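Archive > Council kit > Voting and polling > Handsets

Sellavero V6 voting handset set

Price as listed: 2399 for the base station, charging tray and a case of handsets. Spares are sold singly.

Sellavero pitches the V6 at parish and town councils that want votes taken by button instead of by raised hands. You press for, against or abstain, the base station adds it up, and the result goes on a screen at the front of the chamber. The maker says it makes local politics "more open". I have read the sales sheet twice and I am still waiting to learn how.

A show of hands in a village hall is already open. Everyone can see who voted for the car park charges. With the V6 in its default setting they see a total and a bar chart, and the names only appear if the clerk switches on the named vote option before the item starts. That option sits three menus down. Any council thinking of buying should ask for it to be on from the first meeting, and put that in its standing orders.

Prenham town council used a set on trial from March. The minutes for the allotments item record six votes against, and the printout from the base station records the same, so the adding up seems sound enough. The consultation evening was another matter. The town had 363 paper replies on the bypass, and a few dozen people in the hall with handsets, and the two results were put side by side in the newsletter as though they weighed the same. 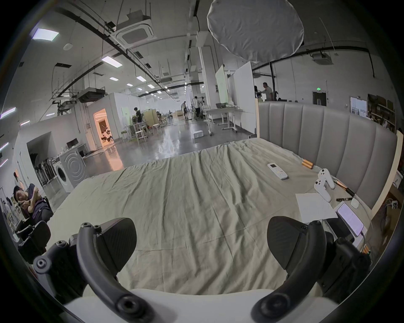 Running costs are where the sales sheet goes quiet. The V6 handset takes ordinary cylindrical batteries, like the two gold-and-black ones lying beside the remote control, and the charging tray only charges the base station's own pack. The name "charging tray" might lead you to think otherwise. Lacerda, the older rival, has handsets that do recharge in their case, though it is heavier and the buttons are stiff. Hondow sells a phone-based system with no handsets at all, fine until you meet a councillor who leaves the phone at home.

Range is given as the length of "a typical chamber". No distance is stated. Ask for one in writing.

The secret ballot setting, meant for choosing a chair, does what it says as far as a buyer can tell – but there is no outside check on that, and the maker's own test report is the only one on offer. For a vote that could be challenged I would stay with slips of paper and a tin.

Filed under: Local democracy, Meeting equipment, Voting systems

Comments

parishpump
We looked at these and went back to hands. Our clerk reckoned the set-up would add a quarter of an hour to every meeting.

Back Row Bench
Bit harsh. Named votes work well once they are switched on and it stops people changing their story afterwards.

tilly_m
Does anyone know if the Lacerda ones can still be bought with the printer?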